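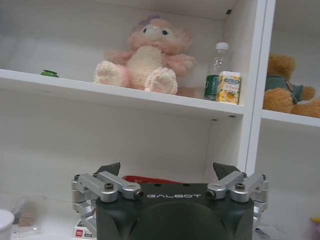
Search this site... Go

Teaching the arm to tidy up, one shelf at a time

I got to Brimton a little after 2 in the afternoon, and the first thing I was asked to do was take my shoes off. The second was to sit in the driving seat and move a stuffed animal. I'd been told I would get a tour and a cup of coffee first! (The coffee came later, and it was good.)

The woman who runs the collection floor didn't want her name used, so I'll just call her my host. She has a crew of operators who spend their shifts steering a robot around ordinary household clutter so that a program, which they call Cornow, can learn from what they do. Every attempt gets recorded through the wrist camera, along with every movement of the fingers.

"People think we write rules," she told me while I fumbled with the controls. "Pick up bear, go left, put down bear. We don't write any of that. We do it over and over, and we save it, and Cornow looks at the whole pile."

How big is the pile? She laughed at me. A good operator gets through 100 attempts in a shift, she said, and a job as simple as moving one toy along a shelf needs 200 good ones before anybody bothers to train on it.

I asked what makes an attempt good, because mine clearly weren't.

"Smooth," she said. "You can be slow, I don't mind slow. But don't stop and think in the middle. If you hover, it learns to hover."

I hovered a lot. The fluffy pink toy with the purple bow was harder than I expected, what with all that fur hiding where the solid part is. My host says plush is where she puts new people anyway. A soft toy forgives you if you squeeze too much. The water bottle is another story, partly because the top half is clear and the camera can see right through it, and partly because there's a juice carton standing right in front of it.

"That's the pair I like," she said. "You want the bottle, the carton's in your way. So what do you do? Some operators move the carton first. Some come in over the top. I keep both."

Doesn't that confuse the thing, seeing two answers to the same question?

"It used to. Our old setup, the Cerkum one, would average them and go straight down the middle and hit the carton." She was pretty cheerful about this. "Now it picks one and sticks with it. Mostly."

Between attempts somebody has to rearrange the shelves, and I was surprised how much she cared about that part. Every 10 attempts, things get shuffled. The brown teddy in the green shirt might swap sides of the divider, or something small gets pushed out close to the front edge. Left alone, she says, people put everything back exactly where they found it, and then you've taught a robot one shelf and nothing else.

I asked about failures, too. They keep those in a separate folder, labeled with what went wrong, and the Naidu team down the hall goes through them. "Drops, bumps, grabbing air," she said. "I have a soft spot for grabbing air."

By the end of my hour I had one clean attempt. She played it back for me, then saved it with the rest, so somewhere in that pile is a tiny bit of my own driving. I asked whether Cornow would be worse off for it.

"A little," she said, and went to move the bear.

Comments

shelfhelp: The part about people resetting everything to the same spot is so true. We had a whole month of data like that and had to redo it in May.

greenmug: Do the operators get bored? I think I'd last 10 attempts, tops.

pdx_tinkerer: Would love a follow-up on the failure folder. Also, what about glass?

Contact us | Copyright, all rights reserved | Back to top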